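Kit bimanual Junar con pinzas Ganberg: opiniones tras probarlo
Foro > Brazos de sobremesa > Compras y análisis

tornillo_m5
Abro hilo porque en el anterior se mezclaban tres kits distintos. El Junar lo vende Brisari por 2.067 euros, con dos brazos, pinzas Ganberg de dos dedos y cámara de muñeca. El montaje me llevó dos tardes. El manual trae bien los pares de apriete, pero la parte del cableado está traducida a medias.
Para probarlo uso un soporte dorado de copas y copas de plástico. El vástago es fino y el pie redondo, y eso pone a prueba la calibración mucho más que los cubos de espuma del tutorial.

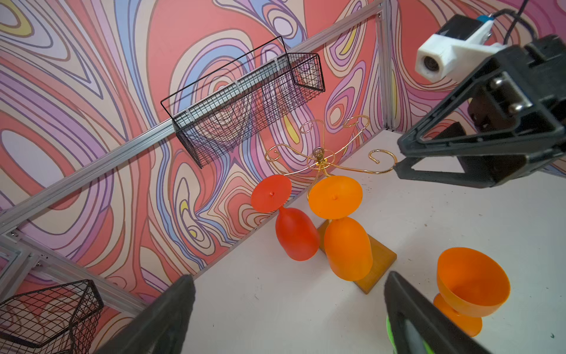 Valoración por apartados
Pinzas: bien. Los dedos abren lo suficiente para una copa de este tamaño.
Cámara de muñeca: correcta, aunque los dedos tapan parte de lo que hay delante.
Software: flojo. La calibración entre brazos se pierde al actualizar y hay que repetirla.
Soporte técnico: tardaron 46 horas en contestar.

kgajewski
¿Has medido la repetibilidad? El vendedor habla de hasta 160 ciclos sin recalibrar y a mí no me salen. En el 58 ya tuve que parar.

tornillo_m5
No la he medido en serie. Agarrar la copa por el pie me parece más delicado que por el cuerpo, y con el otro brazo cerca hay que vigilar las trayectorias - el planificador no siempre deja margen. 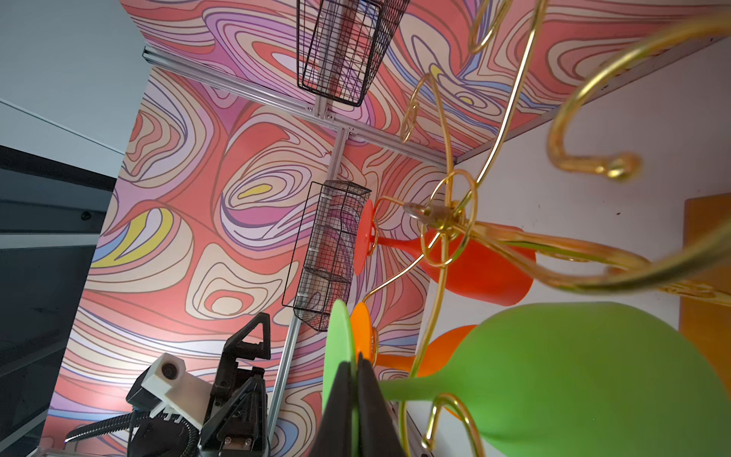 Sadia Niazi
No comparto lo del software. Con la versión de septiembre guardo la calibración en un perfil aparte y la recupero al actualizar. Lo que no perdono es el precio de los dedos de repuesto.

kgajewski
Ese perfil guarda la base, no la muñeca. Por lo mismo me quedé con el Zwahlen, que es más lento pero no toca nada al actualizar.

tornillo_m5
Pruebo lo del perfil esta noche. Sadia, ¿lo exportas desde el menú o copias el archivo a mano?

Sadia Niazi
A mano. Desde el menú me daba error.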